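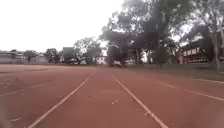

Opinion > Out and About > On Foot

I'll say it straight off: I love a tired old running track, and I think we're far too quick to rip them up. There's been talk all November of closing the one at Monport and starting again, and every time I hear it I want to go and lie down in lane 2 in protest (I won't, my back isn't up to it).

The case against is that it looks shabby. Well, yes, a bit. The lines have faded, some of them have gaps, and there are always twigs and bits of leaf lying about. But have you ever tripped over a faded line? I've been plodding round there for 5 years and the paint has never made the slightest difference to how slow I am.

Tadhg Foley, who talked me into running in the first place, disagrees with me completely. He did his best ever 400 on the new track over at Abera and hasn't shut up about it. Lovely surface, I'll give him that. But you have to book, and there's a gate, and somebody always wants to get past you. I went twice and felt like I was holding up traffic.

What I want is a bit of red ground, a white line to follow and something nice to look at while I puff. Monport has the trees, great big dark things, and I'd miss them far more than I'd enjoy fresh paint.
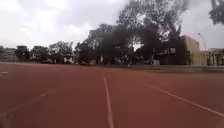 Trees, grey sky and a white line to follow. Suits me.

So sweep it — please do sweep it — and get someone out with a tin of white for the worst of the lines. Then leave it alone. If there's money left over, spend it on a tap that works, and maybe a bench for those of us who need one after the second lap.

Filed under: Running, Local Moans, Parks

Contact us | © Lostimico | Back to top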